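Reading Room > Stories > Short Fiction

The Squeaky One

Print this page | E-mail this page

They gave me the Gautier in October, the same week the heating went off at Gondside, and I've never quite separated the two in my mind. I'd put my coat on to look after it and take my coat off to go home, which my mother said was the wrong way round.

The Gautier was an arm. It lived on a white table in the back bay with a curtain behind it, and it had been bought secondhand from a firm in Cilorbridge who'd wiped the settings and kept the manual. My job title was technician. What I did was talk to it, mostly, and wipe it down, and every evening before I left I ran it through its paces and wrote the result in a book. Thirty lines to a page — I'd filled two pages before I noticed that the person before me had written the same sentence on every line of theirs. "Drifts left when tired."

Machines don't get tired. I said so out loud, in my coat.

But it did drift. You'd set it up lovely at nine in the morning and it would come down dead over the mark, sweet as anything, and by four o'clock it'd be a hair to the left, and then two hairs. I rang Weltimard, who did the servicing, and a cheerful man told me it was thermal. I said it was eight degrees in here. He said well, there you are then, and could he send me a form?

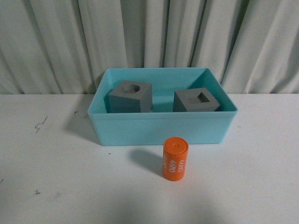 The evening check was my own invention, and I was daft about it. I used the blue bin and the two grey blocks, one with a round hole in the top and one with a square, and I'd stand the orange cylinder on its end in front of them with its 4680 showing, like a little guardsman outside a very dull palace. Then I'd send the arm over each of them in turn and see how far out it had got. The squiggle on the table, off to the left of the bin, was as good as a landmark to me by then. I used to give it good night.

By the end of the month I had 23 readings and a theory. The theory was the wrist. I'd been blaming the base all along, because the base was big and had the bolts, and you do blame big things. Only one night I stayed late — I'd missed the bus, if you want the truth — and I put my hand flat on the casing while it moved, the way you'd feel a horse's leg, and there it was. A tick. Tiny! Like somebody biting a thread.

So I switched it off at the wall, locked the switch, and took the wrist cover off with the good screwdriver. One of the screws inside was turning about as freely as a tap. I could have wept. All those months of the book, all those careful lines, and it was working itself loose a bit more each day, then settling back overnight when the power went off and the arm sagged down on its rest.

I did it up properly with a drop of the blue stuff, put the cover back, and left it alone till morning. Then I set it going slowly, down towards the table, with my thumb on the stop.

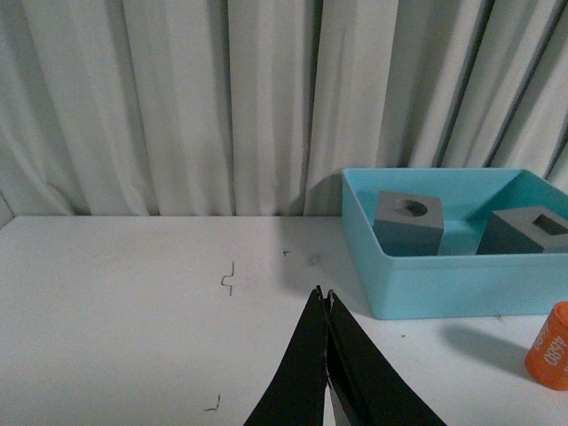 The fingers over the table, with the bin and its two blocks to the right.

I ran it 100 times that day. I had my sandwiches standing up. Nine o'clock, noon, four o'clock, and at five I went and got the book and sat on an upturned crate and didn't know what to write. It had come down on the mark every time. No tick, no hair to the left, nothing.

You'd think I'd have been pleased, and I was, I was ever so pleased. I told the man at Weltimard and he said had I filled in the form. But I sat there with the pen for a good while. I turned back through the other person's pages, all that slanting blue biro, and wondered whether they'd ever put a hand on it, or whether they'd just liked having something in the place that felt the way they did by four o'clock.

In the end I wrote "Wrist screw, done up," and the time. Then I gave the squiggle good night, did up my coat, and went for the bus.

Print this page | E-mail this page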